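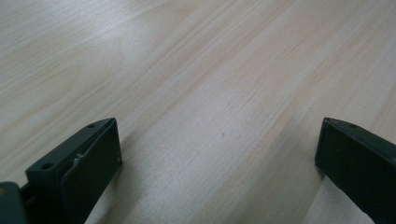

Mods / Furniture

Skovdale Desk Pack, README

Hi! This is my furniture mod for Skovdale, last touched 12 Oct 2017. You get 6 desks, two shelves and a bunch of recolors, and everything snaps to the normal build grid. Refugio Tlapale did the shelf meshes and I did the rest (badly at first, then less badly). It needs the January patch or newer – older saves load fine but the desks show up purple.
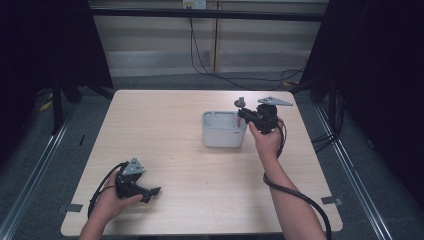
Install

Unzip into your Mods folder and let it overwrite the old one. If you also run Jostosano, put this pack below it in the load order or the chairs sink into the floor. Each desk costs 1,040 coins in the shop, so bring money! 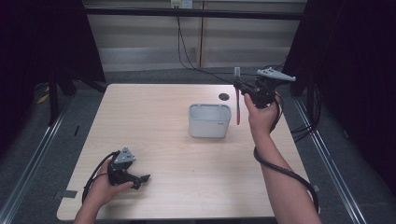
The long desk is the one I keep fiddling with. Yesenia Barajas asked for somewhere to run lamp cords, so version two gets a cable hole, a round black grommet near the back right corner just like on this table, and the same pale wood grain on top. Drawers still don't open. Bugs go in the thread, with your load order please.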